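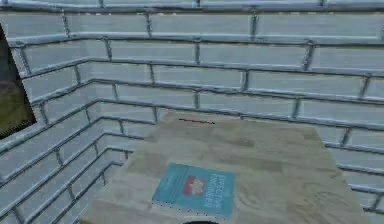

Report of the Visit to the Laltmont Paper Mill and Bindery

September 2024

Purpose of the visit

The Grornier Local History Society was invited to attend the annual open day at Laltmont, where paper has been made by the river since the middle of the nineteenth century. The visit formed part of the society's programme on the working trades of the valley. Members had asked for a closer look at how paper is made and bound, following the winter talks on parish registers and their repair.

The party travelled by coach from Grornier and was received at the gatehouse by Igor Machala, who has charge of the bindery and acted as guide for the whole of the morning.

The mill

The tour began in the rag loft, which is no longer used for sorting but has been kept much as it was when the last sorters left. The long benches remain, with the upright blades on which buttons and seams were cut away. Mr Machala explained that cotton waste now arrives ready cleaned in bales, and that the loft serves as a drying room in the colder part of the year.

On the floor below, members saw the beater at work. The noise is considerable and visitors with hearing aids were advised to switch them off before entering. The pulp is beaten for up to 10 hours, depending on the paper being made, and the beaterman judges its condition by stirring a handful into a jug of clear water and holding it to the window. Several members were invited to try this and to say whether the fibres were ready. Opinions differed.

Sheets are still formed by hand at 2 vats. The vatman and the coucher work as a pair, and very little is said between them. A post of 100 sheets, each laid between felts, was carried to the press while the party was present, and the amount of water which ran from it surprised a number of those standing close by. The drain in that part of the floor would benefit from attention, and visitors in light shoes should take care.

The mill also runs one small machine, built by the firm of Gajdoš, which produces a plain cream paper for school and office use. It was not running on the day of the visit, as a new wire was being fitted, but the covers had been taken off and the fitters were kind enough to answer questions.

The bindery

After a short break for tea, the party moved across the yard to the bindery. The work here falls into two parts. The first is the repair of old volumes for libraries and churches, and the second is the making of new notebooks and account books under the Wusport name, which are sold in the mill shop and by post.

Of the repair work, members took most interest in a burial register whose lower corners had been lost to damp. New corners were being built up with thin tissue and wheat paste, one leaf at a time. Mr Machala stressed that no writing is ever filled in or made darker, even where the wording can be known from another copy. He also advised strongly against the use of clear sticky tape on family papers, and described at some length the trouble it causes twenty years afterwards.

The sewing of the notebooks was shown from start to finish. Sections are folded with a bone folder, pierced on a cradle and sewn on linen tapes. Members were surprised to learn that the direction of the grain in the paper matters a great deal, and that a book made with the grain running across the page will never open well – a fault that can be found in many cheap books at home.

Archive and shop

The mill archive is kept in two rooms above the office. It holds wage books, sample books and a long run of letters to customers, many of them concerning late payment. A list of the contents is being prepared and should be ready in November. The society has asked for a copy, and has offered to help with the reading of the older handwriting.

The shop was busy and rather small for the size of the party. Offcuts are sold by weight and are good value.

Matters for members to note

The path from the car park to the gatehouse is steep and has no handrail. Step-free entry is by the yard gate, which must be arranged with the office beforehand. The rag loft can be reached only by stairs. Lunch is not served at the mill, but the inn beside the bridge will take parties if notice is given.

The society wishes to record its thanks to Mr Machala and to the staff of the mill for their patience and their clear answers. Members who would like to attend the one-day class in simple notebook sewing should give their names to the secretary – places are limited and will be offered in the order in which requests are received.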